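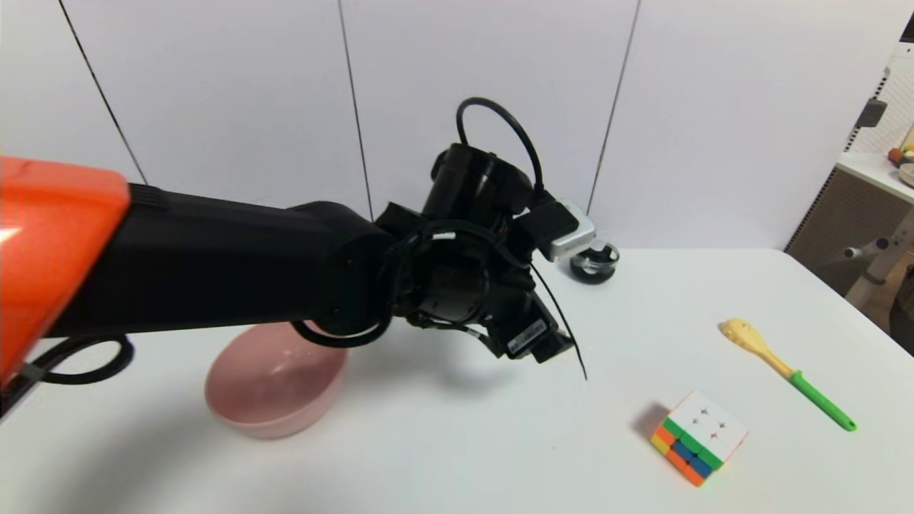

Robotics Club: the arm has a table to work on

If you have walked past the robotics room since September, you have probably heard us. We have an arm! It is orange and black, it is bolted together by students, and the club voted to call it Kingi after a long lunch meeting in which the other finalist was "Elbow." Kingi is our entry for the Plusach Tabletop Challenge, and this fall the whole club is working on getting it ready.

For those who know us from the line-following cars we used to build, this is a big change. The cars had wheels and one job. An arm has joints, and every joint has its own opinion about where the gripper should end up. The first weeks were mostly spent learning to get it from one side of the table to the other without bumping into anything, and we are still happy every time it does.

What the challenge asks for

Plusach is a day-long meet for school and college clubs, held this time at Horwood. Each team brings an arm and a table and gets a set of ordinary household things and toys to handle. The judges call out a task, such as putting one item into another or moving something to a marked spot, and the team has 2 minutes to get it done. A perfect run across all the rounds is worth 200 points. Teams can drive the arm by hand in the early rounds, but in the later ones it has to run by itself, and those are the rounds we really want to do well in.

We don't know which items the judges will pick, so we practice with whatever we can borrow. The regulars at the moment are a pink bowl, a Rubik's cube and a toy spatula with a bright green handle. They make a good team. The bowl is the target for most of our drop tasks, and it is round and smooth, so if the gripper comes down on the rim at a bad angle it slides away across the table. The cube is the friendliest thing we own: flat sides, sharp corners, and colors that the vision group can find easily. We have asked people to stop solving it between runs, as the software group likes to see it scrambled.

The spatula is the hard one. It is long and thin and lies almost flat, so the fingers have to come in very low to get under or around the handle. Pick it up too near the end and the head swings. Pick it up in the right place and it lifts beautifully, and the entire room cheers. The mechanical group has been trying different fingertip pads for it all month, and the current favorite is cut from an old bike inner tube.

Who is doing what

The club has split into three groups this year, and it has worked better than having everyone crowd around one laptop.

The mechanical group looks after the arm itself, the gripper and the fingertips. They also look after the cables, which has turned into a bigger job than anyone expected. A cable needs enough slack for the wrist to turn all the way, but slack loops catch on things. If you are good with zip ties and have patience, they would love to meet you.

The vision group works on finding objects on the table. The white top and the plain white wall behind it help a lot, as colored things stand out well. Shadows have been the main headache. For a while the program was sure that the shadow of the cube was a second, darker cube, and kept trying to grab it. Moving the lamps got rid of some of that, and a change in the code took care of most of the rest.

The motion group plans how the arm gets from here to there. Their goal for this month is a clean path that passes over the bowl without touching it, with the gripper carrying something. Carrying nothing, we can do it nearly every time. With the spatula, the path has to leave room for whatever hangs down, and that is what they are working out now - lots of sketches on the whiteboard, please do not erase them.

The practice log

Every attempt goes in the log, good or bad, with the task, the item and what went wrong. We passed 2,189 attempts this week, which surprised even the people who had been typing them in. Reading back through it is great fun. The September pages are full of entries like "missed," "missed," "missed by a lot," and then a page later there is one that just says "YES" in capitals. The log has also been useful. It showed us that far more of our drops were failing on the left side of the table than on the right, and that led the motion group to a joint setting that had been slightly off the whole time.

Visit to Gitaston

We are taking the arm to Gitaston for a practice meet with their club before Horwood. They have been doing arm projects longer than we have and have kindly offered to let us use their table and their items, so it will be our first try with things we have never seen before. There are 7 seats in the van, and the arm gets one of them. The sign-up sheet is on the club room door. Seats go first to members who have not been to a meet yet.

Come and have a go

New members are welcome at any point in the year, and you do not need to know how to program. Several of this year's best spatula pickups were driven by people who had joined that same afternoon. We meet after classes in the robotics room, and there is always time at the end for visitors to take the controls and try to get the cube into the bowl. It is harder than it looks and very hard to stop doing.

We are also looking for small, light things to practice with. Plastic cups, toy food, sponges, wooden blocks and old kitchen tools are all great. Nothing heavy and nothing with a blade, please. Leave them in the box by the door with your name on them if you would like them back.

Robotics Club, October 2021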